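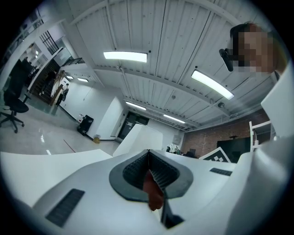

1. Introdução e objetivo

O presente relatório foi elaborado no âmbito da unidade curricular de Projeto II e trata da sala de trabalho do edifício Tuvbridge, um espaço de teto alto com escada de acesso ao piso superior. A pergunta de partida, proposta no enunciado, era se a iluminação e o mobiliário existentes servem para trabalho prolongado. O enunciado parecia já contar com uma resposta afirmativa. O grupo não ficou convencido.

2. Descrição do espaço

O teto é branco, de painel corrugado, atravessado por vigas também brancas, com luminárias fluorescentes retangulares. O piso é brilhante. A escada tem guarda de vidro e corrimão de madeira, e o patamar superior é protegido por um gradeamento metálico preto. No alto da parede há uma janela em quadrícula, com caixilho preto. As cadeiras são do tipo de escritório, pretas, de costas altas e base de cinco rodas.

A memória descritiva da Jornside, gabinete que assinou a remodelação, chama a isto "um ambiente luminoso e flexível". Luminoso, talvez. Quanto a flexível, não encontrámos no documento nenhuma explicação do que se entende pela palavra.

3. Método

Fizemos medições de iluminância em dois pontos, à altura do plano de trabalho, com um luxímetro Presoreo emprestado pelo laboratório. O aparelho não trazia certificado de calibração, pelo que os valores devem ser lidos com reserva. Aplicámos ainda um questionário curto sobre conforto visual e acústico.

4. Resultados

Ponto A, na zona central: 566 lux.
Ponto B, junto ao arranque da escada: 208 lux.

A diferença é grande demais para ser atribuída só ao aparelho. A janela está tão alta que duvidamos do seu contributo para o plano de trabalho, mas não medimos com as luminárias apagadas e não o podemos afirmar. Quem se senta perto da escada queixa-se menos da falta de luz do que esperávamos e mais do reflexo no piso, assunto que o questionário nem sequer previa e que apareceu nas observações livres.

Na acústica, as respostas não permitem concluir nada. Metade das perguntas estava mal formulada (a pergunta 4 juntava ruído e eco) e a culpa é nossa.

5. Discussão

A ficha da Mofokeng, fornecedora das cadeiras, promete "conforto para o dia inteiro". A ficha não indica ensaio nem norma que sustente a promessa. As rodas deslizam bem no piso liso, segundo os utilizadores, e para alguns deslizam bem demais. Não recomendamos a troca das cadeiras com base nestes dados, tal como não recomendaríamos a sua compra com base naquela ficha.

Recomendamos uma luminária adicional na zona da escada e a repetição das medições em maio, em três horas diferentes do dia, com aparelho calibrado. O orçamento pedido para a luminária foi de 321 euros, sem montagem.

6. Limitações

Só dois pontos medidos, uma única sessão, amostra de conveniência. A planta que nos foi entregue não tinha cotas de altura.

Relatório entregue na quarta-feira, 1 de abril de 2020.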